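Mollel Tableware Adds Plain White Plate to Treslow Range

FLARNANDEN, April 2026 -- Mollel Tableware today announced the addition of a plain white ceramic plate to Treslow, its range of everyday dishes for homes, schools and small dining rooms. The plate is available to order now through the company's Flarnanden showroom and through stores that already carry the range.

The new plate is round, with a broad, gently sloping rim and a shallow well. It carries no pattern and no lettering on the face. It is sold singly and in boxes of 8, and it may be mixed with the Treslow bowls and side dishes introduced last October.

Mollel began work on the plate after a survey of 253 households that had bought Treslow bowls. Respondents were asked which piece they would most like to see added. A plain plate suited to both a light meal and a full one was the most frequent request, and 175 of the households said they would replace a single plate before they would replace a full set. The company has therefore decided to keep the plate in open stock, so that a broken piece can be matched without buying a new box.

"Our customers told us that they wanted a plate they could use at breakfast and put out again for guests in the evening," the company said in a statement. "They also told us that they were tired of finding that a pattern had been dropped when they needed one more. The Treslow plate will stay in the range, and the shape and color will stay the same."

The rim was the subject of most of the design work. Early samples had a narrow, steep edge, which stacked well but was hard to lift from a table with one hand. Later samples were wider, and three of these were used for a season in the staff lunchroom before the final shape was chosen. The finished plate may be washed by hand or in a dishwasher. Care instructions are printed on the box.

The plate will be shown to the trade for the first time at the Lolska Table Fair, where Mollel will share a stand with makers of linens and glassware. The company's display will be built on plain dark cloths, with seasonal fruit set out beside the dishes. Buyers will be able to handle all current Treslow pieces at the stand and place orders for delivery to stores from October. Households ordering directly from the showroom will not be affected by the trade delivery schedule.
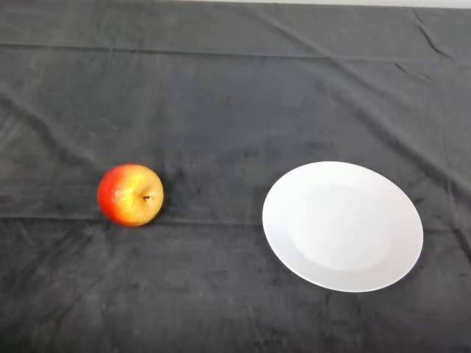
The white Treslow plate with an apple, on charcoal-gray cloth.

Stores that took part in the first Treslow launch will receive a sample plate with their next shipment -- no request is needed. New stores may ask for a sample when they open an account. Shelf cards and a printed price list will be supplied with first orders.

About Mollel Tableware

Mollel Tableware designs and sells ceramic dishes for daily use. The company is based in Flarnanden, where it operates a showroom and a packing center. Its Treslow range includes plates, bowls and side dishes, all sold in open stock.

Trade and press inquiries may be directed to the Mollel Tableware press office at the Flarnanden showroom. Images of the range are available on request and may be reproduced with credit to the company.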